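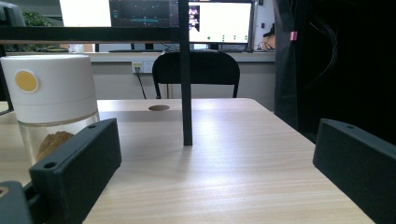
November, 4 pm. Beeswax polish, second go.

The Ollanora recipe says melt the wax, take it off the heat, stir in the turps, pour. It doesn't say how long you have between "take it off" and "too late", and the answer with a cold spoon is very little. Batch one set round the spoon. I now own a lollipop.

Batch two: 30 g wax, 80 ml turps, spoon kept in the pan the whole time. Poured clean. It looks grainy on top, which Jayanthi Mathew puts down to cooling too fast by the window. She also says the old Bastus tins were always grainy and people paid good money for them.

Tried it on the offcut of oak from the Fankhauser bench. Three patches:

a) bare wood, one coat. Dull. Drank it like a camel.
b) over last week's oil. Best of the lot, nice low sheen after a hard rub.
c) over shellac. Smeary. Left it to sulk overnight.

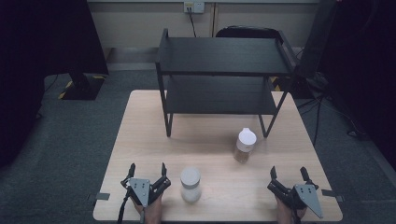 Next thing is the wax to turps ratio. At 30 to 80 it goes on easily but needs two coats to do anything, and my arm has opinions about two coats. Want to try 30 to 60 and see if it still spreads at shed temperature, i.e. whatever it is in there before the heater gives up pretending.

Do not use the double boiler for soup again. (Note to whoever wrote "rinsed!!" on the lid: no.)

Ordered more wax, 200 g, yellow pellets this time. Grating the block took longer than the rest of the job and I lost a fair bit of knuckle to it. Turps is down to the last inch. Jayanthi is passing the shop if the Honda starts, so possibly spring.

Rags: spread flat on the line outside, as per the rule, after the oil. Checked twice.

6.30 pm. Patch c still tacky. Patch b has picked up a thumbprint, large, not mine. Buffed out fine, so that's the water-glass test for tomorrow on b only. Leave a cold glass on it for 4 hours and look for a ring.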